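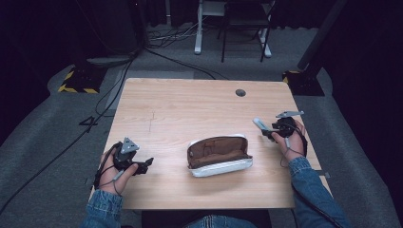
Mamport Open Day Demonstrations: README

Contents

1. Summary
2. Setting
3. Collection setup
4. Tasks
5. File layout
6. Annotation
7. Known problems
8. Terms of use
9. Contact

1. Summary

This release holds the recordings made at the Mamport robotics open day in September. Demonstrators and a number of visitors carried out short two-handed tabletop tasks with hand-held grippers. There are 3000 episodes in the release. Each episode covers one attempt at one task by one person, seated at a table.

The data were collected to train and test bimanual manipulation policies on small household and office items. No robot arm was used in any episode. Robot playback was shown separately in the afternoon and is not part of this release.

2. Setting

The open day ran from 10:00 to 16:00 in the ground floor lab. Noémie Dufour ran the recording station and Ro-un Ko handled visitor intake and consent forms. Visitors watched one full demonstration, practiced without recording, and then recorded if they wanted to. Visitors under 18 could practice but were not recorded.

Staff demonstrators account for nearly 80 percent of the episodes. Most of these were recorded before the doors opened and during the lunch break, when the room was quieter. The remaining episodes come from visitors with no earlier experience of the device. The field operator_type separates the two groups.

3. Collection setup

The operator sits at a light wood table and holds one gripper in each hand. Both grippers are wired. Each one has a gray marker plate on top, used for pose tracking. Tracking software is Guto, the lab's own package. Jaw opening is logged by the gripper and written to the same clock.

The jaws are not the same on both sides in every session. Some sessions use black jaws on the left and pale blue jaws on the right. The pair in use is given in session.json under jaw_left and jaw_right. Do not assume that the two sides have equal friction.

Stands near the table are marked with yellow and black tape at the base. They were not moved during a session. Their positions were measured again at the start of each new session, and the calibration file was rewritten.

4. Tasks

The release has 4 task families.

pencil_case: open or close a soft pencil case, or turn it over. The case may start open or closed, upright or on its side. Starting state is logged.

cloth_fold: fold a square cloth once along a taped line.

cup_transfer: pass a plastic cup from one gripper to the other and set it down.

box_lid: remove a cardboard lid and place it beside the box.

The pencil case was the task most visitors asked to try. It also has the lowest success rate. The shell gives way under the jaws, and the opening tends to fold back over the lining when one side is released too early. Failed attempts were kept and are labeled as such.

5. File layout

Each episode folder contains:

video_head.mp4, color video from the head camera
pose_left.csv and pose_right.csv, gripper pose in the table frame
jaw.csv, jaw opening for both sides
meta.json, task, starting state, operator type, outcome

Calibration files are stored one level up, in the session folder. The table frame has its origin at the near left corner. Units are meters and seconds.

6. Annotation

Outcome labels were assigned by Lizeth Cuadros and Jaxon Kennedy from the video, without access to the pose data. Where the two disagreed, the episode is marked outcome: disputed and both labels are kept.

7. Known problems

Marker plates are lost from view when the operator turns a wrist sharply inward. Gaps are left empty in the pose files. No interpolation was applied.

In 70 episodes the right jaw signal stops before the end of the recording. A loose connector was replaced after the fault was found. These episodes carry the flag jaw_dropout.

Some visitors talked to staff while recording. Audio was removed from all files before release.

8. Terms of use

Research use only. Redistribution of the full set requires written permission. Do not attempt to identify operators from hands, clothing, or movement.

9. Contact

Corrections to labels or calibration should be sent to Nathalie Fraser at the Mamport lab, with the session and episode number in the subject line.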